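Zurdale Camera Exchange – Member Discussion
Topic: Extended warranty on used lenses, is it worth the fee?

Borkel
Posted 21 June 2022
I am considering a used 30 mm lens offered by Doucet at $329. The seller proposes an additional warranty at checkout. I would be grateful for the views of members who have made a claim under these terms.

Vostton_Member
Members are advised to read the exclusions before paying. The standard return period covers most faults that a buyer would find on first use. In my view the additional fee is not justified at this price.

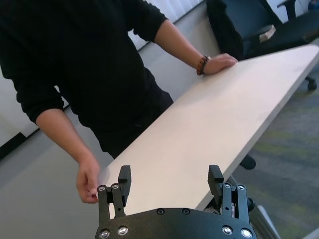
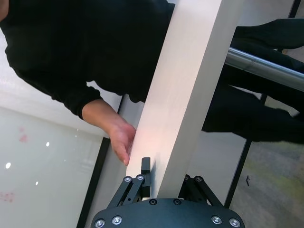
The position is different for camera bodies. A shutter may fail well after the return period has ended, and the repair can exceed the value of the camera. I would consider coverage there, particularly where the shutter count is unknown.

lensdesk4000
I must respectfully disagree with regard to lenses. My autofocus motor failed in the second year and the claim was paid in full. The process was slow – two forms and a written estimate – but it was fair.

Vostton_Member
Was that lens purchased new or used? The used terms exclude motors on my copy of the agreement.

lensdesk4000
It was purchased new. I accept that the terms may differ.

Borkel
I have now read the used terms, and motors are indeed excluded. I shall purchase the lens without the warranty and test it within the return period.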